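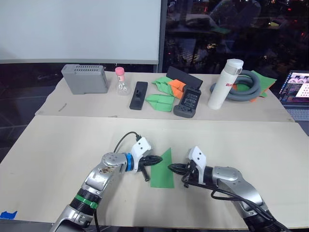 How to sort out a shared work table (and keep it sorted)

Posted Jul 9, 2020 by Dzifa Frimpong

Quick one, I've had this half written since December. We share one big table at Ofori and it had got to the point where you couldn't put a mug down.

What you need

Masking tape, a marker, three trays, a bin bag. An hour, maybe two if people stop to chat.

Step 1. Take everything off

Everything. Floor, chairs, windowsill, wherever. Don't sort as you go, you'll end up reading old post. Wipe the top down with warm water and a drop of washing-up liquid. Dry it properly or the tape won't stick.

Step 2. Three piles

Used this week. Used this month. No idea. The last one will be the biggest. Ours had 50 pens in it, half of them dead, plus a box of 100 Galtimen labels we'd reordered twice becuase no one could find them.

Bottles and jars: check the lid, wipe the outside, write on what it is. If you can't tell what's in it, don't sniff it. Ask round, then get rid of it the proper way.

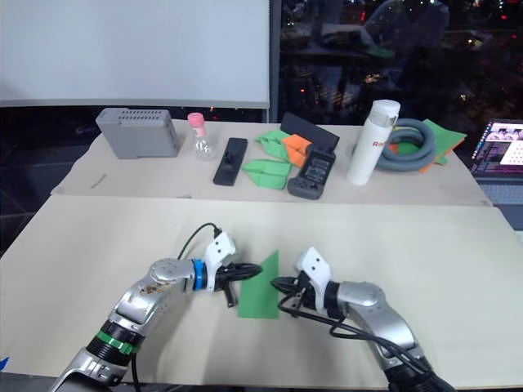
Cables next. Plug in one end, see what it fits, tape a flag on it with the name. Any cable that fits nothing goes in a bag with the date on. Three months, then out.

Step 3. Mark the zones

Tape on the table top. Keep the middle clear, that's for whatever you're working on. Trays go along the back where you can still reach them. Don't make the zones too small, people just ignore them. I did six the first time. Went back to three.

Step 4. Paper

One tray, one only. We use coloured sheets as dividers, green for "still going". Cheap Skenik ones, a pack of 1,000 which is far too many for anyone.

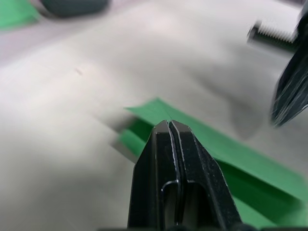
Green sheet, close up.

Step 5. Five minutes at the end of the day

Set a phone alarm. Anything outside its zone goes back or goes in the "no idea" pile. Empty that pile once a month, no arguments.

If the tape leaves gunk behind, try a bit of cooking oil on a cloth, then soapy water. Test a corner first. The Faltum tape came off cleanest for us but it's dear.

Will do drawers next time, there a whole other mess.

1,245 shares | 50 comments

We use cookies to make this site work. Accept | Settings

Contact | Copyright 2020 | Back to top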